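Back from Furnberg, and yes, I'm still sunburned

26 Jul 2018

So I finally played the course at Furnberg. I've been going on about it since last August, when my brother-in-law came home with a scorecard and wouldn't stop talking about the back nine, and I can now report that he was right and I owe him a sandwich.

First off, the drive. It's 173 miles from my door, and I did it in one go with the windows down because the AC in my car quit in Omley and never came back. I stopped there for gas and a peach pie, and the pie was gone before I got back on the highway.

Now the golf! The front nine is pretty gentle. You get wide fairways and big greens, and a creek that only matters if you slice (I slice). I went out in 46, which for me is a very good morning, and I was already writing the bragging text in my head. Then you cross the road to the tenth and everything tightens up. There are pines on both sides, and the greens are all tilted toward whatever you don't want to be near.

The hole everyone talks about is the short one, 156 yards from the tees I played, straight downhill to a green that looks like a dinner plate from up there. I hit one club less than I thought I needed, because the guy in the pro shop told me to, and I still flew it into the back bunker. Took me 4 to get out of there and onto the putting surface. I'd rather not talk about the putting.

A few practical things if you're thinking of going. Walk it if your knees are okay, the climbs are short. Bring more water than you think. The range balls are old but the range itself is lovely, and you can chip for as long as you like at the practice green next to the parking lot.

Also I have to mention my new wedge, a secondhand one from the Mujić shop over in Sirach. It's got a little rust on the sole and a grip that someone else wore smooth, and I love it. I hit three really pretty shots with it all day - maybe the best three of my summer.

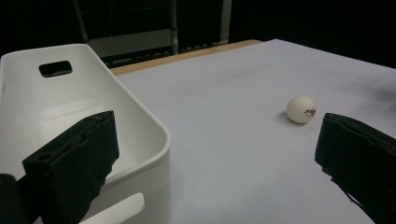 White plastic bin with handle slots in the ends

Next up is the member-guest at my home club, where I'll be somebody's guest and probably somebody's problem. I need to get the grip on that wedge replaced before then, and I should call about the AC too. If you've played Furnberg from the back tees, tell me what you hit on the downhill one, I really want to know!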